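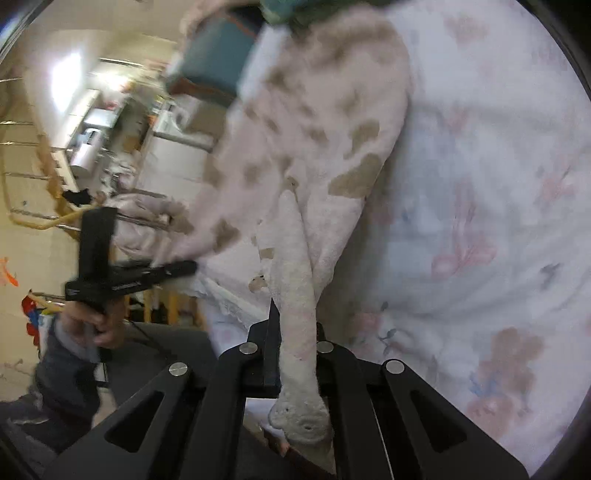
Pre-session inspection, hand-held gripper, soft goods protocol
Site: Husik, room 2
Completed by: Vasiliki Kalogeropoulos
Period: October

1. Finger pads seated, no lifting at the edges
Pass. Left pad re-glued before the morning block.

2. Side plate rivets tight
Pass. Checked by hand and with the driver.

3. Jaws close fully with nothing between them
Pass with comment. Slight drag in the last part of travel. Zoltero grease applied, drag reduced but still there. Recheck next session.

4. Lens clean, mount does not shift under load
Pass.

5. No pinch point open to the operator's free hand
Pass. Sleeves down and closed at the wrist for both operators.

6. Soft items free of loose eyes, buttons and pulled thread
Pass with comment. One item from the Iltudwood set withdrawn for an open seam. Fleece and plush items otherwise sound.

7. Bedding flat enough that the jaws do not catch it
Fail on first check, pass on second. Printed sheet had to be pulled tight and tucked. Caught sheet was the main cause of rejected episodes in the last block: 19 of 124.

8. Furniture stable, rails free of splinters
Pass. Do not lean on the rail when reaching across.

9. Grasp limits read out to operators
Pass. Grip limbs and corners only - no full-body squeeze on stuffed items. Limb grasps gave 12 rejected episodes in the last block, none of them from slip. Method note to be updated before the Bang comparison is run.

10. Stop word agreed
Pass.

Open actions
Item 3: measure closing force, replace spring if the drag persists.
Item 7: add clips to the sheet corners and repeat the block with the same operators. Until that is done, rejection rates for the home setting should not be quoted.

Cleared for use: yes, with items 3 and 7 open.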